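Cullinane Shooting Trainer

Basketball / Training Aids / Shooting

The Cullinane is a rebounding net and return chute for driveways, school gyms and anywhere else you can roll a hoop. It hangs from the rim, catches makes and most misses, and sends the ball back to you. Fewer trips down the driveway, a lot more shots – we love this thing.

Renato Marquez coached high school guards before he joined us at Nirnier, and the first version came out of his own practices. He wanted his players to spend their gym time shooting. The net on that one was too narrow and every long miss got away. Muireann Kinsella redrew it with a wider mouth and a deeper pocket, and that's the shape we still sell.

What's in the box

Net with sewn-in rim straps
Folding frame with locking wheels
Swivel chute
2 spare straps
Carry bag

Setting it up

Roll the frame under the hoop, lock the wheels, then clip the straps to the rim from left to right. Pull the net snug but leave a little give at the back or the ball will bounce out instead of dropping. The chute turns by hand and clicks into 9 positions, so you can work the corner for a while and then swing it around to the wing. If you shoot a lot of free throws, leave it in the middle and you'll get the ball back at a nice easy roll.

It fits standard rims, fixed or breakaway, and takes youth, women's and men's balls. Please don't dunk with it attached! We know it's tempting.

Choosing a net

The regular net is great for most home hoops. The Arik net has a tighter weave and is the one we'd pick for a team, with players up to 11 feet apart feeding off the same chute. Both nets fit the same frame, so you can start with the regular one and change later.
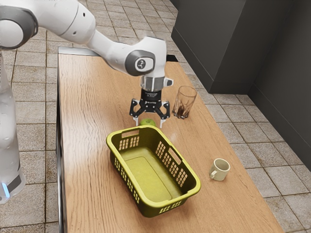
Swapping nets is easy once you've done it the first time. Slide off the top sleeve, feed the new one through from the open end and do the straps last. Outdoors, bring the net in when it rains hard – the frame can stay out, but the stitching lasts longer if it gets a chance to dry.

The Pirport ball rack hooks onto the side of the frame and is sold separately. Frames from before June need the small adapter bracket, so check the sticker under the left wheel when you order.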